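Search this site Search

In Praise of the Black Table

By Poppy Tindall

Give me a matte black table over white marble any day! Everyday kitchen things look wonderful on one - a plain board suddenly glows, and a cheap plastic cup gets to be a color again.

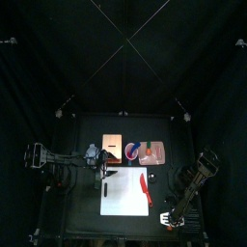
Pink cup, blue utensil and a light wooden board on matte black.

I painted my own table in November, and I still grin at breakfast. Yes, it shows flour. Wipe it off and go enjoy your cups!

Last updated: Friday, May 12, 2023

Recent
Two Cheers for Open Shelves
Why I Kept the Ugly Tray
Rustcombe Market Finds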